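Members of the Vunddale Agricultural Society visited the Walow Fair on Saturday to observe how a neighboring community runs its junior ambassador program. The visit was arranged by Abena Amoah, program coordinator for Vunddale, at the invitation of the Walow board.

The delegation arrived at 9:30 a.m. and was received at the Fairweather Pavilion. Gate attendance for the day was given as 1,472, compared with 1,670 for the same day last year. Walow staff attributed the difference to the heat — July has been dry throughout the district.

Two candidates are standing for junior ambassador this year. Each gave a prepared speech, answered questions from the judges and rode a set pattern in the main arena. Horsemanship carries half of the final score. The public speaking portion was held indoors, and seating was full well before the first speech.

Jyoti Pandey, who has chaired the Walow judging panel for six seasons, met with the delegation over lunch and shared the score sheets in use. Interviews are held in private, and candidates receive written comments within two weeks.
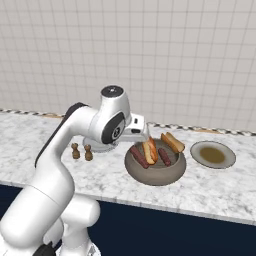 The delegation also toured the Plinel Barn, where the horses are stabled during the fair. Work on the new wash bays was paid for by ticket sales and a supper auction that raised over $2,000.

Vunddale will review its own rules before entries open. Members who wish to see the Walow score sheets may request a copy from the Society office.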